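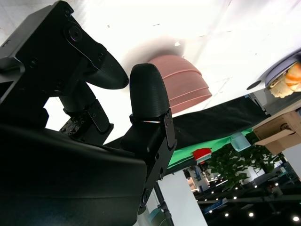 La pince Risel, doigts striés ouverts de part et d'autre d'un bol rose.

Août 2019. Je teste depuis le printemps la pince deux doigts de Risel, vendue en kit par Zurano. Plusieurs d'entre vous m'ont demandé un avis, je le mets ici en fil plutôt que de répondre en privé à chacun.

**1/** Le kit comprend la pince, la bride d'adaptation, une petite caméra à fixer au poignet, le câble et un jeu de doigts de rechange. Prix payé : 2233 euros hors taxes, port compris. Commande passée en mai, reçue en 3 semaines.

**2/** Montage : rien de difficile. Les vis sont triées par sachet, la notice est en anglais et en allemand. Prévoir sa propre clé dynamométrique. Le couple de serrage de la bride est donné page 14, alors que l'étape est décrite page 6. J'ai cherché un moment.

**3/** Les bouts de doigts. Noirs, arrondis, avec de fines stries. C'est ce qui m'a décidé à l'achat, je voulais quelque chose qui prenne de la vaisselle sans pastilles en silicone à recoller tous les mois.

**4/** Sur un bol à bandes horizontales comme le rose, j'approche avec la pince inclinée et je prends par le bord, un doigt dedans, un doigt dehors. Par l'extérieur, il faudrait une ouverture plus grande. La fiche annonce 82 mm, j'ai mesuré la même chose au pied à coulisse.

**5/** Résultats sur ma série de mai à juillet : 982 prises réussies sur presque 1 100 essais, tous objets confondus. La plupart des ratés viennent des assiettes posées à plat. Avec cette forme de doigt, on ne passe pas sous le rebord si l'assiette est basse. Risel vend des doigts plats en option, je ne les ai pas essayés.

**6/** Les gobelets translucides : la pince les tient bien, la détection les rate souvent. Ce n'est pas la faute de la mécanique. J'ai fini par saisir les positions à la main pour ceux-là.

**7/** La caméra du kit : image correcte, mais les doigts et le boîtier occupent une bonne part du champ. Pour le réglage fin au-dessus de l'objet, ça va. Pour repérer toute une table, il faut une deuxième caméra ailleurs. Le support n'a qu'une seule position, dommage.

**8/** Logiciel. Le pilote fourni par Zurano s'installe sans histoire sous Linux. Sous Windows, j'ai abandonné au bout d'une soirée. La limite de force se règle dans un fichier texte et il faut redémarrer le pilote à chaque changement. Pénible les premiers jours, ensuite on n'y touche plus.

**9/** Usure : une vis de doigt desserrée en juin, remise au frein-filet moyen, rien depuis. Les stries ne sont pas émoussées. Le câble frotte un peu sur le poignet, j'ai ajouté une gaine spiralée.

**10/** SAV. J'ai écrit deux fois. Bilal Smadi, chez Zurano, m'a répondu le lendemain avec le bon fichier de configuration la première fois. La seconde question (le support de caméra) attend encore.

**11/** Comparaison rapide avec la Lollarwood que j'avais avant : la Risel est plus lourde, plus silencieuse, et elle répète mieux sa position de fermeture. La Lollarwood s'ouvrait plus grand et coûtait moins cher en pièces détachées.

**12/** Je la garde. Pour des bols, des gobelets, des petites boîtes, je la conseille. Pour des assiettes, attendez que quelqu'un ait testé les doigts plats.

**13/** On me demande si ça se monte sur un bras Rustad. Oui, avec l'autre bride, à préciser à la commande. Elle est en supplément.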